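Projects > Student Reports > Robotics Club

Print this page | E-mail this page

Our Visit to the Sengar Open Day
By Ebise Degefa and Jiahui Fu

For our project we had to see a place where people work with robots and write up what we learned. We picked the open day at the Sengar lab in Lencombe, and we are so glad we did! Mesfin Berhe showed our group around for 2 hours and answered every question we had (there were a lot).

What we expected

We both thought we would see big arms behind a fence, like in a car factory. Most of the work going on was people teaching robots by doing chores themselves, holding a gripper in each hand. Each gripper has two curved fingers and a block with a black-and-white square pattern printed on it. Mesfin told us that cameras follow the patterns, so the computer knows where the hands are and how they are turned.

The kitchen table demonstration

This was our favorite stop. The table was small and white, with an electric pressure cooker in the middle and a yellow sponge on a little plate. It looked so normal, and that's the point, because the robot has to learn in places like the ones we live in. Mesfin said one chore may need up to 1000 tries before the robot can copy it well. The team had 230 so far.

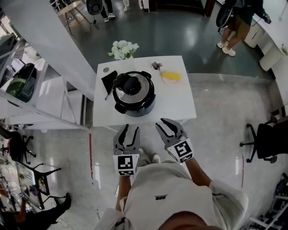
Trying it ourselves

After the demonstration we each got 3 turns with the grippers. Picking up a sponge is harder than you'd think! Jiahui squeezed too early twice, and Ebise kept turning her wrist the wrong way. You can't feel what you are holding, so you have to watch closely and go slowly.

What we want to do next

In June we are going to build a simple gripper out of cardboard and string and test it on the same kind of sponge. Our teacher, Zewditu Gidey, has already said we can use the back bench.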